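This site uses cookies to remember your settings and to count visits. By carrying on you agree to this.

Briltasura Local and Military History Help
Last updated: July

How do I find out what happened at a small wartime airfield when the records seem to be missing?

Posted by griksidelad

I am trying to put together a short history of the airfield at Grikside, which was open for part of the Second World War and then went back to farmland. My grandfather was ground crew there for a while. He never said much about it and he died when I was small, so I am starting with very little: one pay book, two postcards with no dates on them, and a story in the family about a bomber that came down short of the runway on a foggy evening.

The trouble is that the station seems to have left hardly any paper behind. I have found the squadron that was based there and read what I could of its record book, but that book follows the aircraft and crews and says next to nothing about the people on the ground. When the squadron moved out, the entries move with it. The station itself must have had its own book, but the one I have seen has a gap of several months, and the crash, if it happened, would fall in the gap.

I have also tried the parish. The church at Futholm, which is the nearest village, has a small plot of service graves. I have written down all the names and dates but none of them match the squadron's losses. I don't know whether that means the story is wrong or that the men came from somewhere else.

What should I be looking at next? I can travel to an archive for a day if it would be worth it, but it is a long way and I would rather know what to ask for before I book anything. I am happy to pay for copies within reason.

Answer from oldsignals

Try the local newspaper. They printed everything in those days.

Answer from Briem_reader

The newspaper suggestion is fair but I would not start there. Wartime papers were not allowed to say where an aircraft had come down, so even if the crash was reported it will say something like "a north country district" and leave it at that. You might find a funeral notice, or a coroner's inquest if a civilian was hurt. Look in the week or two after the date, once you have a date.

To get the date, work from the graves. You say the names don't match the squadron based at Grikside. That is quite normal. Aircraft coming back in fog landed wherever they could, and a lot of the crashes near any given airfield were visitors. Take each name and look it up in the war graves register, which will often give the unit. Then go to the record book for that unit on that date. It only takes one match and you will have the crew, the aircraft type and usually a line on where it came down. Bear in mind as well that many of the dead were sent home to be buried by their families, so an empty churchyard proves nothing.

The next thing is the accident record card. There was a card for most aircraft losses that were not directly caused by the enemy, and a crash in fog would normally count. The cards are filed by aircraft type and date, so you do need those two facts first. They are short and full of abbreviations, but they often give the cause and the name of the airfield. 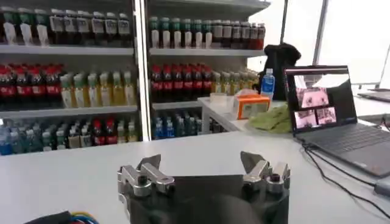

Ground crew are harder to trace than flying crew and you should expect to do it sideways. The pay book should have a service number, and with that and proof of death you can apply for his service record. It took 24 weeks when I did it for my father. The record will give you a list of postings, mostly as a string of letters and numbers, and you will need a list of abbreviations beside you. If you do go to an archive for the day, get everything ordered in advance and eat before you go in, as you won't be allowed food or drink in the reading room. At ours in Briem I have learned to have a drink first and then leave the bottle in a locker. Pencils only, and take a phone or camera with plenty of charge.

On the missing months in the station book, check whether you have seen the appendices. The main book and the appendices were often filed under different references. The daily orders, accident signals and movement lists are in the appendices if they are anywhere. It is also worth checking the book for the parent station. A small field was often run as a satellite of a bigger one a few miles off, and for some periods the clerk at the big station simply wrote up both. I found 9 pages on our own little airfield that way, all of them under another station's name.

Last, try the county record office for the police and air raid precautions files. The local constable had to guard a crash site until the recovery party came, and he would have written it up, with a time and the name of the farm. Ask for the incident log by district. Do not ask for "the crash at Grikside", as it will be filed under the parish.

Answer from wolds_digger

Agree with most of the above. Two things to add.

First, the farm. Ask whoever farms the land now. Crash sites get remembered for generations because the plough keeps turning up bits. Do not go over it with a metal detector or pick anything up, though. Any military aircraft wreck in this country is protected and you need a licence before you disturb one, even with the farmer's permission.

Second, air photographs. There are vertical photographs of most of the country taken in the years just after the war, and Grikside should be on them. You will be able to see the dispersals, the huts and the bomb store if there was one. It won't show your crash but it will show you where your grandfather probably slept, as the living sites were usually well away from the runways. Some 300 men might have been on a small satellite field, and 1000 or more on a full bomber station, so it gives you an idea which kind you are dealing with.

I would be a bit careful with the family story. We had one in ours about a bomber and when I looked into it the aircraft was a trainer, and it was on a clear morning. The rest was right.

Comment from griksidelad

Thank you all. I had not thought of the parent station. I went back to the graves on Thursday and two of the men are from the same unit with the same date of death, so I have ordered that record book to start with. I will post again when I have seen it.

Related on this site
Reading abbreviations in RAF service records
Who was buried in the service plot at Futholm?
Army camps near Briem: where are the plans kept?
How to date an undated wartime postcard
Home Guard lists and how complete they are
Applying for a grandparent's service record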